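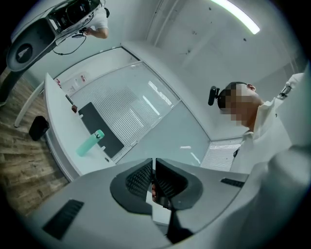

明るいオフィスの一室で、白い襟付きシャツの人

『ホリス』コンプリート・ブルーレイボックス(ブレルトゥラ)を全部観た感想

買いました。そして観終わりました。本編677分、特典はまた別腹です。一月の頭に届いてから、毎晩夕飯のあとに少しずつ、週末はちょっと多めに、という感じで進めて、最後の一話だけもったいなくて三日ほど寝かせて、月曜の夜にとうとう観てしまいました。月曜に観るものではなかったです。火曜の朝、電車の中でずっとあのテーマ曲が頭の中で鳴っていて、降りる駅をひとつ逃しました。

最初に書いておくと、わたしはこのドラマの古参ファンではありません。昔、深夜の吹き替え放送をたまたま何話か観ただけで、話の順番もわからず、主人公の名前が「ホリス」なのか、勤め先の名前が「ホリス」なのかも知らないまま大人になった人間です(答えは主人公の苗字でした。勤め先はアルトン交通の遺失物取扱所)。なので、原語版をテープが伸びるほど観た、という方のレビューとはだいぶ温度が違うと思います。そういう方はたぶんもう買っているでしょうし!

どんなドラマかというと

海辺の町アルトン(Altton。綴りにtがふたつ入るのが地味に覚えにくい)のバス会社に、忘れ物を預かる窓口があります。そこの主任がホリスさん。演じるのはジェイミー・ハスラム(Jamie Haslam)。忘れ物を取りに来る人が来て、ホリスさんが書類を出して、その書類に不備があって、なぜか夕方には町じゅうを巻き込む騒ぎになっている。毎回ほぼこれです。ほぼこれなのに全然飽きないのがふしぎで、三話目くらいからは、カウンターの向こうで引き出しが開く音がしただけで笑う体になってしまいました。

観客を入れて撮るタイプのシットコムで、収録はトラナード劇場(Tranard)。もともと芝居小屋だったところを収録用に使っていたそうで、だから音がちょっと独特なんですよね。笑い声が上のほうから降ってくる感じがする。二階席の人たちが一拍遅れて笑うところがあって、ハスラムがその遅れた笑いをちゃんと待ってから次の台詞を言うんです。昔の放送で観たときは音がこもっていてまったく気づきませんでした。今回いちばん驚いたのは、画よりもこの音のほうでした。

画質について

画質、いいです。いいんですが、回によって差があります。

第一シーズンは元の素材がかなりくたびれていたらしく、輪郭がやわらかくて、暗い棚の奥なんかはざらざらしています。それでも昔の放送とは比べものになりません。ホリスさんのネクタイに柄があったなんて、今回初めて知りました。ずっと無地の茶色だと思っていたら、小さい錨の模様がびっしり入っていた。海辺の町だから錨。誰が選んだんでしょう、あのネクタイ。

第二シーズンの途中から急にくっきりします。くっきりしすぎて、窓の外の港がどう見ても描き割りだとわかってしまうんですが、わたしはあれが好きです。雲がひとつ、どの回でも同じ位置にいるんですよ。快晴の回でも嵐の回でも、照明の色が変わるだけで雲は同じところにいる。途中から雲に会うのが楽しみになりました。

変に明るくしたり、肌をつるつるにしたりしていないのもよかったです。ここは好みが分かれるところで、もっと今風にきれいにしてほしかった、という感想も見かけました。わたしはこのくらいで十分です。画面の比率も昔のままで、左右は黒いまま。上下を切って横長にされていたらたぶん怒って手紙を書いていました。

音声と字幕

音声は原語と、当時の日本語吹き替えの両方が入っています。これがもう、買った理由の半分です。吹き替えのホリスさんの声がすばらしくて、原語のハスラムはもっと乾いた、ぶっきらぼうなしゃべり方なんですが、吹き替えはちょっと泣き言っぽいんですね。「あのねえ、お客さん」の「あのねえ」だけで一杯飲めます。

ただし、吹き替えは全話そろっていません。放送されなかった回は原語のみで、放送された回もカットされた場面になると急に原語に切り替わります。よくある仕様なので慣れている人は平気でしょうが、うちの母と一緒に観ていたときは、切り替わるたびに「あら、英語になった」と言うので、そのたびに一時停止して説明することになりました。途中から母のほうが慣れて、切り替わると「ここ、昔は切られてたのね」と言うようになり、あげく、切られた場面のほうがおもしろい、放送局は見る目がない、と文句を言い始めました。まあ、わたしもちょっとそう思います。郵便配達員がアコーディオンを引き取りに来るくだりを丸ごと切るなんて。

字幕は新しく作り直したものだそうです。読みやすいです。文字がやや小さめかな、とは思いました。うちのテレビはそんなに大きくないので、ソファからだと少し目を細める感じになります。訳はとても健闘していて、だじゃれの回(遺失物の札の綴りが一文字違っていたせいで大騒ぎになる回)なんてどうするんだろうと身構えていたら、漢字の読み違いに置き換えてあって、それがちゃんとオチまでつながっていました。訳した方に拍手です。逆に、クリケットの話題が続く回は、字幕を読んでも何がおかしいのかよくわからないまま会場だけが大爆笑していて、置いていかれました。これは字幕のせいではなくて、わたしがクリケットを知らないせいです。

あと細かいことをひとつ。吹き替え音声のときに字幕を消していても、画面に出てくる貼り紙の訳だけは表示されるようになっています。これ、地味にありがたい! 窓口の後ろの壁に毎回ちがう貼り紙があって、「傘の返却は雨天のみ」とか「当所は入れ歯の真贋を判定いたしません」とか、くだらないことが書いてあるんです。昔の放送では当然なんの説明もなく通り過ぎていたので、貼り紙のためだけにもう一周してもいいくらいです。

メニューは困りもの

ここからは少し文句です。

ディスクは五枚組で、どのディスクも入れるとメニューの前に会社のロゴが出て、それから注意書きが出て、そのあとテーマ曲つきのアニメーションが始まります。忘れ物の棚がぐるーっと回る、かわいい映像です。一回目はかわいい。飛ばせないので、三枚目あたりからつらくなってきます。うちは平日に一話だけ観て寝る、という観方をしていたので、毎晩棚がぐるーっと回るのを眺めていました。

それから、続きから再生ができません。うちのプレーヤーだけかもしれないと思って弟の家の機械でも試したんですが、やっぱり最初からでした。前の晩にどこまで観たか、冷蔵庫に貼ったメモに書いておくという、なんだかホリスさんの窓口みたいな運用になりました。

話を選ぶ画面も惜しいです。題名が原題だけなんですね。日本語の題が冊子には全部載っているのに、画面には出てこない。「あの、傘が全部入れ替わる回が観たい」と思ったら冊子を開いて、原題を調べて、それからディスクを入れ替えて、棚がぐるーっと回る。この手間、なんとかならなかったのかなあ。ブレルトゥラさんの箱は前にも別のを買っていて、そちらは日本語題で選べたので、できないわけではないと思うんです。

冊子がすごい

で、その冊子です。80ページあります。薄い紙をホチキスで留めたものではなくて、ちゃんと背のある本です。

中身は各話の解説、当時の台本の抜粋、衣装の話、トラナード劇場の見取り図、それから吹き替え版の放送記録。放送記録がまた執念で、どの回がいつもの時間に流れて、どの回が野球中継の延長で深夜三時過ぎになったか、わかる範囲で全部書いてあるんです。わたしが昔たまたま観た回は、まさにその野球延長で遅くなった回でした。どうりで、あんな時間に起きていた記憶があるわけです。たぶん試験前で、勉強しているふりをしていました。

台本の抜粋では、ホリスさんがカウンターで書類をそろえる場面に「長く」とだけ書いてあるのがよかったです。実際に観ると本当に長い。紙の端をとんとん、とそろえて、向きを変えて、またとんとん。客はじっと待っている。台詞なしでこれが続いて、客席がだんだん我慢できなくなってくるのが音でわかるんですよ。誰かひとりがこらえきれずに笑って、それがうつっていく。あれを「長く」の一語で頼まれて、やれてしまう役者ってすごいですよね。

ハスラムへのインタビューも載っています。昔の雑誌に出たものの再録で、短いです。役作りについて聞かれて、役所に半日座って窓口の人を眺めていたら、不審がられて番号札を渡された、という話をしていました。しかも順番が来たので用事もないのに窓口へ行ったそうです。そのときもらった用紙を、第一話の小道具に使ったとか。ほんとかな。でも言われてから第一話を観返すと、たしかにあの用紙だけ妙に本物くさいんです。

不満を言うなら、文字がみっちり詰まっていて、余白がほとんどありません。もう少しゆったり組んでほしかった。それと写真の多くが小さいです。見取り図なんて切手より少し大きいくらいで、虫眼鏡を出しました。

特典映像

コメンタリーが10話分ついています。脚本家と演出家のふたりが当時を思い出しながらしゃべるもので、これは当たり外れがあります。当たりの回は本当に楽しくて、たとえば停電の回では、ほんとうに収録中に照明が落ちてしまって、そのまま台本を変えて続けた、という裏話が出てきます。観ていて「このへん、みんなちょっと本気で困っているな」と思っていたので、答え合わせができてうれしかったです。

外れの回は、ふたりとも普通に見入ってしまって黙ります。黙って、たまに笑う。それはそれで、隣に座って一緒に観ている気分にはなるんですが、コメンタリーとしてはどうなんでしょう。あと脚本家の方がお菓子か何かを食べている音がずっと入っている回があります。なんの袋なのかものすごく気になります。

NG集もあります。短いです。もっと残っているだろうと期待していたんですが、当時は消して使い回していたそうで、残っていたのがこれだけ、という説明が冊子にありました。それなら仕方ない。短いなりに見どころはあって、引き出しが開かなくなったハスラムが、役のまま延々と引き出しに向かって規則を読み上げるところは、家族で三回観ました。引き出しは最後まで開きませんでした。

未放送のパイロット版も収録されています。これは配役が一部ちがっていて、助手のペグが別の俳優さんなんです。ホリスさんも口ひげがあります。口ひげのホリスさんは、なんだか強そうで、あまりおもしろくない。ひげひとつでこんなに変わるのかと思いました。あれを剃ろうと言った人に感謝したいです。テンポも遅くて、観客の笑いもまばらで、お客さんの機嫌の悪さまで伝わってきます。こういう、うまくいっていないものが入っているのはボックスを買う楽しみだと思うので、わたしは歓迎です。

特典には字幕があるものとないものがあって、トラナード劇場を訪ねるミニ番組には日本語字幕がありません。なんで! いちばん観たかったのに! 廊下を歩きながら、楽屋だったらしい部屋の前で何か思い出話をしているのはわかるんですが、早口で半分も聞き取れませんでした。これは本当に残念です。

好きな回を少しだけ

ネタバレにならない程度に。

傘の回。町じゅうの黒い傘が窓口に集まってしまって、どれが誰のものかわからなくなる話です。オチまで観てから頭に戻ると、最初の場面でもう傘が一本入れ替わっているんですよ。気づいたときは声が出ました。

手紙の回。出されないまま忘れ物になった恋文をめぐる話で、ふだん規則規則と言っているホリスさんが、規則の抜け道を探してひと晩じゅう規則集を読みます。しんみりしかけたところで規則集の綴じが壊れて紙が全部落ちる。しんみりさせてくれないのがこのドラマのいいところで、でもその紙を拾いながらペグがぽつっと言うひと言が、結局しんみりするんです。ずるい。

それから剥製のカワウソの回。母はこれが一番だと言っています。わたしは真ん中くらいです。カワウソの顔が毎回カットごとに少しちがう方向を向いているのが気になってしまって、話に集中できませんでした。冊子によるとわざとだそうです。

最終シーズンは、うーん、少し落ちます。アルトン交通が別の会社に買われるという大きな話が入ってきて、窓口の外の場面が増えるんですね。ロケもあります。海が本物になるんです。わたしは描き割りの港に慣れてしまっていたので、本物の波が映ると落ち着かなくて、早く窓口に帰ってきてほしいとばかり思っていました。それでも最終話はよかった。よかったので、何も書きません。ひとつだけ言うと、雲は最後までいます。

箱そのものの出来

外箱は厚紙で、忘れ物の木箱を模したデザインです。札が一枚ぶら下がっていて、そこに通し番号が書いてあります。限定1000セットで、うちに来たのは半ばあたりの番号でした。札のひもが細くて、棚から出し入れするときに必ずどこかに引っかかります。もう二回ちぎれかけたので、外して冊子に挟みました。しおりとしてとても具合がいいです。

ディスクのケースは見開きの紙製で、差し込み式。これ、苦手な人は多いんじゃないでしょうか。わたしも苦手です。きつくて、指の腹でディスクをつまみ出すしかなくて、毎回指紋がつきます。二枚目には届いた時点で薄いこすれ傷がありました。再生には問題なかったので交換はお願いしていませんが、開けたら早めに全部確認したほうがいいと思います。わたしは不織布の袋を買ってきて、一枚ずつ移し替えました。見た目は台なしです。

箱の奥行きが普通のブルーレイより深くて、うちのテレビ台の棚には入りませんでした。いまは本棚の、画集の隣にいます。買う前に棚の寸法を測ってくださいね、商品ページに載っている数字は本体だけで、ぶら下がっている札のぶんは入っていません。

配信じゃだめなの?

と弟に聞かれました。配信でも一部のシーズンは観られるようです。ただ、弟の画面で見せてもらったものは吹き替えがなくて、貼り紙の訳も出ませんでした。原語で気楽に流しておきたい人なら、それで十分だと思います。吹き替えのあの「あのねえ、お客さん」が聞きたい人は、この箱しかありません。

安い買い物ではなかったです。注文ボタンを押す前に、ふた晩考えました。シットコムが初めてで、どんなものか試したいという人にいきなりこれを勧めるのは、ちょっと乱暴かもしれません。昔どこかで一話でも観て、あの引き出しの音に覚えがあるという人なら、たぶん後悔しないと思います。うちでは母が毎晩七時半になると「今日は窓口、開く?」と聞いてくるようになって、観終わったいまも聞いてきます。なので二周目に入りました。いまは一枚目の三話、入れ歯の回の途中です。

良かったところ
吹き替え音声、貼り紙の訳、トラナード劇場の音の響き、読みでのある冊子、パイロット版

気になったところ
飛ばせないメニュー、続きから再生できない、ミニ番組に字幕なし、きつい紙ケース、札のひも

追記
コメント欄で、メニューのアニメーションはリモコンの「次へ」では飛ばないけれど、「ポップアップメニュー」を二回押すと飛ばせる、と教えていただきました。試したら飛びました! ありがとうございます。うちの機械だと一回目は何も起きず、二回目で急に話の一覧が出ます。母は棚がぐるーっと回るのが見たいそうなので、母がいる日は飛ばさずに観ています。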